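The fruit bowl and the subscription box

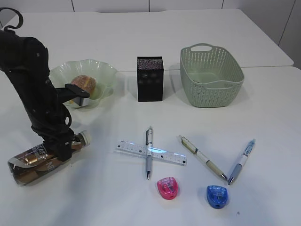 I signed up for Ploneo in November, mostly to prove a point to myself. It's one of those produce delivery outfits that takes the fruit the supermarkets supposedly turn down and brings it to your door at a discount. The flyer said I'd save 220 dollars a year. It didn't say compared to what.

I kept my receipts, because I am that kind of person. Before Ploneo I was buying fruit and vegetables at the discount grocery near the bus depot and at Ekanayake, the family store on the corner that sells mangoes by the crate and doesn't have a website. Over four months that came to 237 dollars. Over the next four, with Ploneo, I spent 216. So yes, I saved 21 dollars. Multiply that by three and you get 63 a year, a long way short of what the flyer promised.

And the 216 leaves things out. I still went to Ekanayake when the box had no onions, or when it had nothing but onions. I paid for those in cash and forgot to write down a few of them. I'd bet the 21 dollars is gone once you count it all properly.

The story about rescued food bothers me more than the money. Every box comes with a card telling you how much you kept out of the landfill. Mine has never been the same weight twice, so somebody is at least typing in a number, but I wrote to ask how they work it out and got a reply about "partner growers" and "baseline assumptions." I asked what the baseline was. They sent me a coupon.

My own guess is that a crooked carrot was never headed for a hole in the ground. It was going into soup, or juice, or a bag of those little peeled ones. Farmers aren't fools and they don't throw away things they can sell. I may be wrong about some crops. Soft fruit doesn't wait around for a soup factory. But I'd like to see a real figure before I accept congratulations for eating a potato.

Then there's the app. Ploneo moved all its account settings over to something called Irkemix last winter, and now I can't skip a week without going through four screens, one of which asks me if I'm sure and another asks me why. There's a box for "I'm away" and a box for "too much food." There is no box for "I don't want it." I picked "I'm away" twice while sitting in my kitchen.

I tried the competition too. Brotero does the same thing with a nicer carton and a higher price, and the produce looked to me like ordinary produce. Perfectly straight cucumbers. Apples with stickers on them. If those were rejects I'd like to know who was doing the rejecting. I quit after the second delivery and they still send me recipes.

To be fair — and I'm trying — I do eat more fruit now. When a bag of plums shows up whether you asked for it or not, you get through the plums. A neighbor of mine swears by the whole thing and says she hasn't planned a dinner in a year, she just opens the box and works backward. I can see that suiting some people. I like to know at nine in the morning what I'm eating at six, and a surprise turnip doesn't help me with that.

I also looked into what the delivery itself adds up to. The van comes down my street after dark with its engine running while the driver hunts for house numbers. I walk to Ekanayake. Nothing on the card mentions the van.

I've got one paid box left. I'll take it, and if it's all turnips again I'm going to try the "why" screen and see how many characters it lets me type.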